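My new phone, after the first weeks
2 February 2018

I promised in my last post that I would write about the new phone when I had used it long enough to have an opinion. Now I have one, and it is more mixed than I expected.

For those who did not read the earlier posts: I used a Hurkex phone for four years. It was a good phone. The battery became weak last winter, and in the cold it switched off at thirty percent, sometimes in the middle of a call. The repair shop asked a price for a new battery that made me think. I went home, I compared for two evenings, and I ordered a Trondero.

The box came to my apartment in Kereama after six days. I charged the phone fully before I turned it on, as my father taught me to do with every device. I know that this is not necessary anymore.

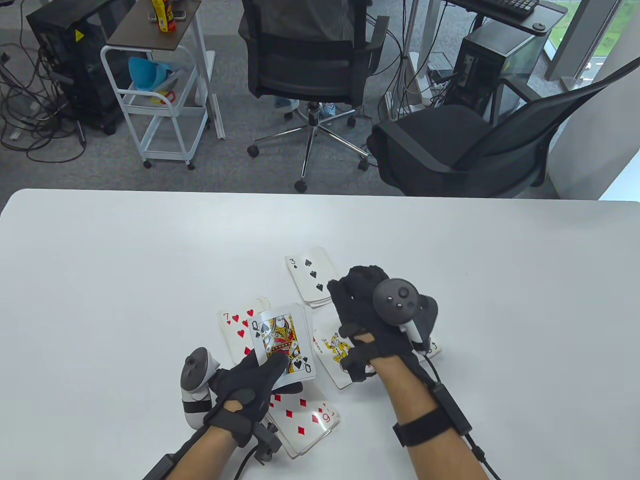
Moving the messages and notes

The Trondero has a program for moving everything from the old phone. You put both phones next to each other, you type a code, and you wait. It said 12 minutes. It took almost the whole afternoon, and two times it stopped and I had to type the code again.

The contacts were all correct, and so were the text messages. The problem was my notes. I write many short notes, for recipes, for words I want to remember, for things I must ask at the bank. On the old phone there were 2,313 notes. On the new one I found 2,137. No warning, no list of what was missing. The program only said "Complete" with a green mark.

I tried to understand which ones were lost. After some searching I saw that they were the notes with a drawing inside, and also those where I had used a password. I removed the passwords on the old phone, one after another, and did the transfer again. This brought back most of them. The notes with drawings I sent to myself by email, and it was boring work. If you plan the same move, look at your notes first and write down how many you have.
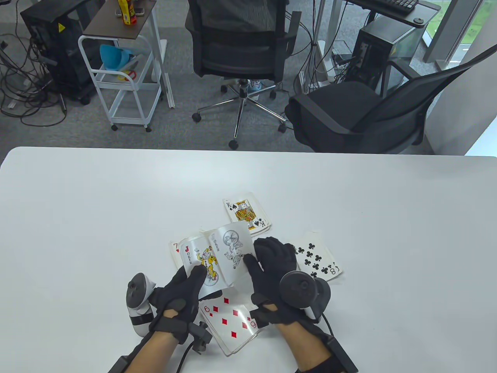
One reader wrote to me that I should never have trusted the moving program, and that the right way is to export everything to the computer first and to import it from there. He did it like this with three phones and never lost a line. I answered him that he is probably right, but the export on the Hurkex makes one file for each note, with the date as the file name, and I did not want to have a folder like this on my computer. He wrote back that a folder like this is exactly what he has, and he is happy with it.

The step counter

I also wear a Wellex band on my wrist. I bought it two years ago and it is a simple thing, it counts the steps and wakes me in the morning with a small vibration. With the old phone it connected in a few seconds. With the Trondero it connects well in the morning and loses the connection around lunch, when the phone decides that the Wellex app is using too much power and closes it.

One evening the app showed 1,329 steps, on a day when I had walked to the market and back and then to the dentist. The band itself had the correct number on its little display. The steps arrived in the app the next day, all together, at three in the morning.
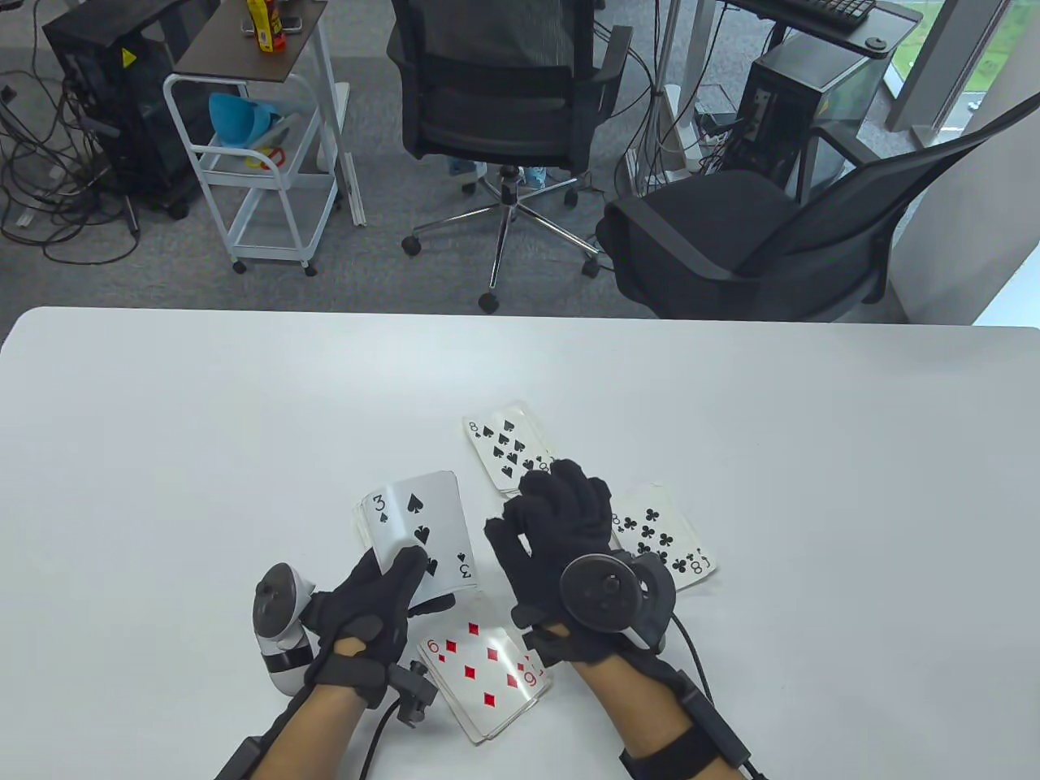 Eight of spades, eight of clubs, three of spades.

There is a setting for this, and it took me a long time to find it. You go to Battery, then to a menu with the name "App rest", and there you must switch off the rest for each app that should stay awake. I did this for the Wellex app and for my alarm clock. Since then the band is connected the whole day, but after the last system update the setting had gone back to how it was before, so I had to do it again. Please check this after every update.
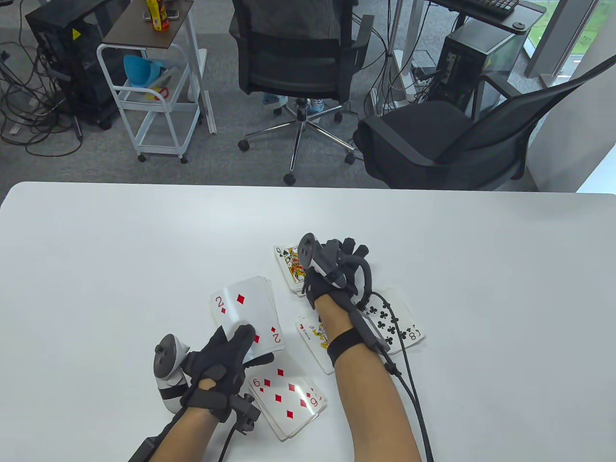

The battery is still good even with these two apps awake. I charge the phone in the evening while I cook, and when I go to bed it is full. On the Hurkex I had to carry the charger with me everywhere, also to the library, where there is only one socket and it is behind the newspapers.

What I do not like is the keyboard. I write in three languages, and the old phone understood by itself which one I was using. The new one wants me to press a small globe every time. When I forget it, it corrects my words into English words that I did not mean, and my sister received some strange messages from me this month. I installed another keyboard, but it has no dark color and it is too bright for me at night, so I went back to the first one.

The old Hurkex is in the drawer, switched off. I will keep it until I have copied the last drawings.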